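Última actualización: 19 de enero de 2017

Bandejas, cestas y cosas pequeñas

En casi todas las casas hay una mesa donde se van quedando cosas. Un rotulador, unas llaves, un bote, una funda de gafas, una goma del pelo. Cada cosa ocupa poco, pero juntas ocupan mucho y además se mezclan. Para eso se inventaron los recipientes bajos y abiertos, como las bandejas y las cestas. En esta página explicamos cómo son, de qué están hechos y por qué unos sirven para una cosa y otros para otra.

Qué es una bandeja

Una bandeja es una superficie plana con un borde levantado. El borde se llama reborde o pestaña y es la parte más importante. Sin él, la bandeja sería solo una tabla. Si un rotulador empieza a rodar, choca con el reborde y se para. Si se derrama un poco de agua, se queda dentro y no moja la mesa.

Muchas bandejas de plástico tienen las esquinas redondeadas. Esto tiene que ver con la limpieza. En una esquina en ángulo recto se meten migas y polvo, y el trapo no llega hasta el fondo. En una esquina curva el trapo pasa de un lado al otro sin detenerse. También se rompen menos, porque cuando la bandeja se cae el golpe se reparte por la curva y no se concentra en una punta.

Las bandejas de plástico se pueden hacer con un molde. Se calienta el plástico hasta que se ablanda, se le da la forma del molde y se deja enfriar. Cuando está frío, se queda duro con esa forma. El color se suele mezclar con el plástico antes de moldearlo, de modo que un arañazo no deja ver otro color debajo. El arañazo se nota igualmente, porque la luz rebota en él de otra manera.
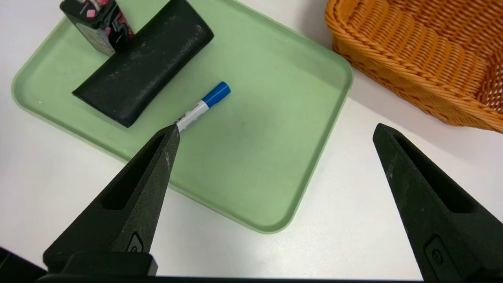 Los arañazos son normales en una bandeja que se usa. Cada vez que se arrastra algo duro por encima, queda una marca muy fina. Si el plástico es mate, las marcas se ven menos que si es brillante. Puedes comprobarlo en casa con una tapa brillante y otra mate. Ponlas cerca de una ventana y muévelas despacio. En la brillante aparecerán rayitas que antes no veías.

El polvo es otra cosa. Está formado por trocitos muy pequeños de muchos materiales: hilos de la ropa, piel seca, tierra que entra de la calle, granos de polen. Sobre un objeto negro se distingue muy bien, porque casi todo el polvo de las casas es claro. Sobre un objeto blanco puede haber la misma cantidad y no verse. Por eso a mucha gente le parece que las cosas negras se ensucian más.

Algunos materiales, además, sujetan el polvo. La tela y la espuma tienen huecos pequeños, y los trocitos se quedan enganchados. Soplar no suele bastar. Se limpian mejor con un cepillo suave o con un trapo un poco húmedo.

Qué es una cesta

Una cesta es un recipiente tejido. Se teje con tiras largas y flexibles que se cruzan, igual que se cruzan los hilos de una tela. Unas tiras van de abajo arriba y forman el esqueleto de la cesta. Se llaman montantes. Las otras van de lado y pasan por delante de un montante y por detrás del siguiente, hasta dar la vuelta entera. Después empieza otra vuelta, y en esa se pasa al revés: por detrás donde antes se pasó por delante.

El mimbre sale de unos arbustos de la familia de los sauces. Sus ramas, que se llaman varas, son largas y finas. Se cortan cuando la planta no tiene hojas y se dejan secar. Una vara seca se parte si la doblas, así que antes de tejer hay que ponerla en remojo. Con el agua se vuelve blanda y se puede curvar. Cuando la cesta está terminada, las varas se secan otra vez y se quedan en su sitio, apretadas unas contra otras.

También hay cestas que se hacen con otros materiales, como ratán, esparto, papel retorcido o tiras de plástico. De lejos pueden parecer iguales. El tejido es el mismo y lo que cambia es el peso, el tacto y si aguantan bien el agua.

El cestero Gumaro Galindo, del taller Trurusik, enseña a los grupos escolares a empezar por el fondo. Primero se hace una cruz con varas gruesas. Luego se teje alrededor de la cruz hasta que el fondo tiene el tamaño que se quiere. Entonces se doblan las varas hacia arriba y se empiezan las paredes. El borde se deja para el final. Es lo que más cuesta a los principiantes, porque hay que meter las puntas de las varas unas dentro de otras sin que sobresalgan. En el cuaderno del taller hay apuntadas 687 cestas, y junto a cada una está escrito el material y quién la tejió. Muchas son de niños.

El borde de una cesta hace dos trabajos. Cierra el tejido para que no se deshaga y sirve para agarrarla. Si el borde está flojo, las paredes se abren y la cesta pierde la forma.

¿Bandeja o cesta?

Las dos sirven para juntar cosas, pero no son iguales.

En una bandeja se ve todo. Las paredes son tan bajas que no tapan nada, y se puede coger cualquier cosa sin apartar las demás. Va bien para lo que se está usando en ese momento. A cambio, caben pocas cosas, porque si se amontonan se caen por el borde.

En una cesta caben más, una encima de otra. Las paredes las sujetan. A cambio, lo que queda en el fondo no se ve bien y hay que buscarlo. Va bien para guardar cosas que se parecen entre sí, o que no se necesitan a cada momento.

Por los huecos de una cesta puede pasar el aire. Es útil con la fruta, el pan o la ropa, que se estropean si guardan humedad. Pero por los huecos también se cuelan las cosas muy pequeñas. Las cuentas de un collar o los clips están mejor en una caja cerrada.

Cómo se reparten las cosas

Repartir cosas en grupos se llama clasificar. Para clasificar hace falta una regla. La regla dice qué va en cada sitio, y hay muchas reglas posibles.

Una regla puede ser el color. Otra puede ser el material: lo de plástico a un lado y lo de tela a otro. Otra puede ser la forma, con lo alargado por aquí y lo que tiene forma de caja por allá. La regla más usada en las casas es para qué sirve cada cosa, porque cuando buscamos algo solemos pensar en lo que queremos hacer con ello.

Con los mismos objetos salen grupos distintos según la regla. Piensa en un rotulador, una funda de gafas y un frasco. Si la regla es la forma, el rotulador y la funda pueden ir juntos, porque los dos son alargados. Si la regla es para qué sirven, cada uno va por su lado.

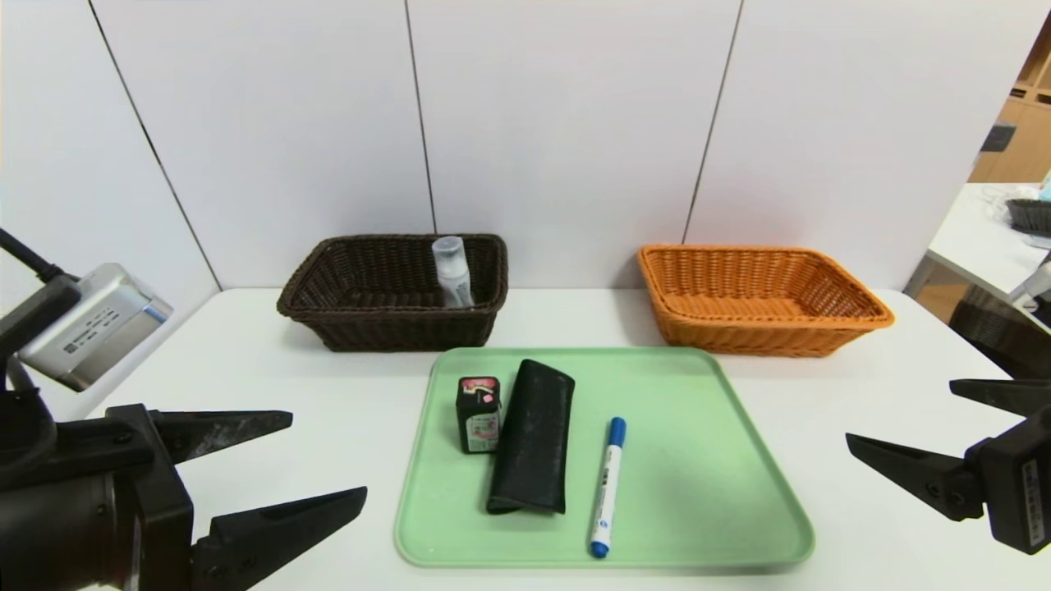
Al clasificar es cómodo tener tres sitios: uno para lo que todavía no se ha repartido y dos para los grupos. Los recipientes de los grupos conviene que sean parecidos de tamaño y fáciles de distinguir. El color ayuda mucho. Si una cesta es marrón oscura y la otra naranja, nadie tiene que leer una etiqueta para saber cuál es cuál. En la bandeja verde claro están el rotulador de tapón azul y la funda negra de gafas, y en la cesta marrón hay una botellita transparente, de pie. La cesta naranja está vacía. Una cesta vacía también forma parte del reparto, porque tiene un grupo asignado aunque no haya nada dentro.

Las botellas y los frascos se guardan de pie siempre que se puede. Un tapón bien cerrado no debería dejar salir el líquido, pero a veces el tapón queda torcido y no se nota. Si la botella está de pie, el líquido se queda abajo, lejos del tapón. Una pared cercana ayuda a que no se vuelque. Por eso una botella estrecha suele estar más segura dentro de una cesta que suelta en medio de una mesa.

Los rotuladores son un caso aparte. Por dentro llevan una barrita de fibras empapada en tinta, parecida a una esponja larga. La tinta avanza por las fibras hasta la punta, igual que el agua sube por una servilleta cuando metes una esquina en un vaso. Si el rotulador se queda sin tapón, el líquido de la tinta se evapora y la punta se seca. Mucha gente los guarda tumbados para que la tinta no se vaya toda hacia un extremo.

Las fundas de gafas de tela son blandas y se doblan. Protegen los cristales de los arañazos, pero no de los golpes ni del peso. No se debe poner nada pesado encima si las gafas están dentro.

Una actividad para hacer en clase o en casa

Necesitas una bandeja, dos recipientes de distinto color y unas cuantas cosas pequeñas que no se rompan. No uses medicinas ni productos de limpieza, aunque estén cerrados.

Pon todas las cosas en la bandeja. Piensa una regla y no la digas. Reparte las cosas en los dos recipientes siguiendo tu regla. Otra persona tiene que adivinarla mirando los grupos. Si no la acierta, puede coger un objeto nuevo y preguntarte en qué recipiente iría.

Después cambiad el turno. Quien ha adivinado piensa otra regla y empieza otra vez con la bandeja llena.

A veces aparece un objeto que podría ir en los dos sitios. Una pinza de madera con un muelle de metal, por ejemplo, cuando la regla es el material. Entonces hay que decidir. Se puede hacer un grupo nuevo, o se puede añadir algo a la regla, como «cuenta el material que más se ve». En la escuela de Miltstead, el maestro Gaetano Negri pide a sus alumnos que escriban la regla completa en un papel y la dejen debajo del recipiente. Así, quien llegue después puede seguir guardando cosas de la misma manera.

Palabras de esta página

Clasificar: repartir cosas en grupos siguiendo una regla.

Evaporarse: pasar de líquido a gas.

Mate: que no brilla.

Montante: vara que va de abajo arriba en la pared de una cesta.

Reborde: borde levantado de una bandeja o de otro recipiente.

Vara: rama larga y fina que se usa para tejer cestas.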